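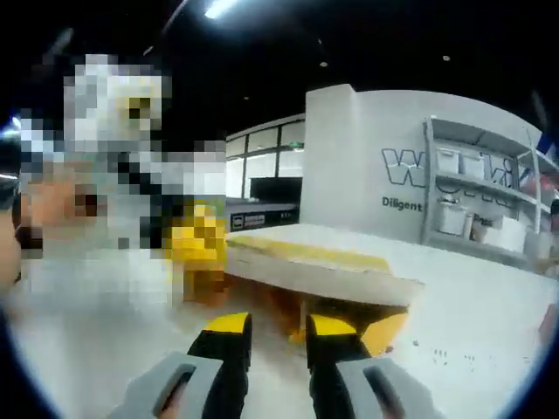
Drita Yordanov wrote back after our March report that she had enjoyed reading it but still couldn't tell which gripper we would buy if the money were ours, and could we please say so this time, near the top, even if we had to change our minds later.

Saturday, May 14, 2022
By the handling team, Pletholm

So, near the top: if we had to buy today, we would buy the Jeder fingers and put the softer yellow tips on them, and we would keep the Kushnir pair in a drawer for heavy things. We may well change our minds about the second half of that. The first half feels fairly settled, and the rest of this report is mostly the story of how we got there, with a few wrong turns left in so that Somari can see where the time went.

You will remember that the grant pays for a side-by-side comparison of two finger designs on the same arm, with the hand-held version of each used first so that a person can try a grasp before the arm does. We were a little doubtful about the hand-held stage when we wrote the proposal (it was added rather late, and at your suggestion). We would now fight to keep it. With the gripper in your own hand you feel straight away when a part wants to roll out from between the tips, and you find yourself changing your wrist without thinking about it. Those small changes of the wrist are exactly what we had been missing when we planned grasps at the keyboard.

What we did since March

Most of the spring went into the hand-held trials. Each design got 200 grasps on the same set of parts: flat pieces, small boxes, a few cylinders, and some thin strips that everyone came to dislike. We took turns, partly to be fair and partly for the sake of our wrists. The tool is not heavy, but it sits out in front of your knuckles, and by the end of an afternoon you know it. One of us has since started holding her elbow against her side, which helps, and we have added that to the instructions for new people.

The Jeder fingers did better on nearly everything flat. They come down evenly on both sides and they stay parallel for most of their travel, so a panel or a strip is squeezed square instead of being nudged up at one end. The Kushnir fingers close harder and flex less. They were the better choice for anything with weight to it, and they were plainly worse on thin stock, where they tended to push the piece along the table before they got hold of it.

The tips mattered more than we expected, and I should own up that we had treated them as an afterthought. We began with the hard tips that came in the box. After a week of dropped strips we changed over to the yellow ones, which have a curved upper edge and a bit of give, and the difference was large enough that we went back and repeated the first sessions from scratch. That cost us 18 days against the schedule. It stung to throw out finished work, but we could not see how to compare one set of fingers on old tips with another set on new ones, and we hope you will agree it was the right call.

Bright tips turned out to be a help for the camera too. Our finger tracking looks for the yellow against the black finger bodies, and it holds on well as long as nothing else yellow is close by. Put yellow parts on the table and it gets confused, sometimes for long enough to spoil a whole grasp. We can correct those recordings by hand, and we have been doing so, but it is slow and nobody's favorite job. Marking the fingers themselves in some other way is on the list for summer.

Where the arm stands

Behind where we would like. The arm was free for us in April for less time than we had been promised, and a good part of that went into the wrist adapter, which was drilled for an older flange. The new adapter fits. The controller now opens and closes both designs on command, and the Jeder fingers have done their first simple picks with the arm moving at its slow setting. The Kushnir fingers have been mounted and checked for clearance, and that is all I can claim for them so far.

We also had a puzzling few days when the arm placed everything slightly to one side. We suspected the camera, then the adapter, then each other. The cause was a tool offset typed in for the wrong finger length. We now keep the offsets in one file with the finger name beside each, and whoever changes fingers reads the entry aloud to whoever is at the controller – old-fashioned, but it has caught one mistake already.

Money

Spending is close to plan apart from the adapter, which we had hoped to reuse from an earlier project. The remake, together with a second set of tips and some cable that ought to have been in the original budget, came to around 3000 dollars. We can cover it from the travel line, as the visit to the Jeder workshop was done by video call instead, and we would like your written okay before we move it. No other changes are requested.

What comes next

The plan for the next period is to run the same parts through the arm with both designs, using the hand-held grasps as the starting point, and to see how many of them carry over as they are. My own guess is that the flat parts will carry over nicely and the cylinders will not. People do something clever with cylinders, a sort of half turn just before they close, and I am not sure the arm can copy it with the wrist it has. If I'm wrong I will be delighted.

We would also like to try mixed tips, one soft and one firm, on the Kushnir fingers. It is a small piece of work, it needs no new money, and it may rescue them for thin stock. If Somari would prefer that we stick to the agreed list, please tell us and we'll leave it for another time.

Finally, thank you for the patience over the late recordings. The hand-held sets are all in the shared folder now, with the repeated sessions kept apart from the first ones, and the notes on each part are typed up except for the strips, which are still in pencil and will follow.

Shared 2 times | 0 comments

Contact: the handling team, Pletholm
© 2022 Pletholm. All rights reserved.
Back to top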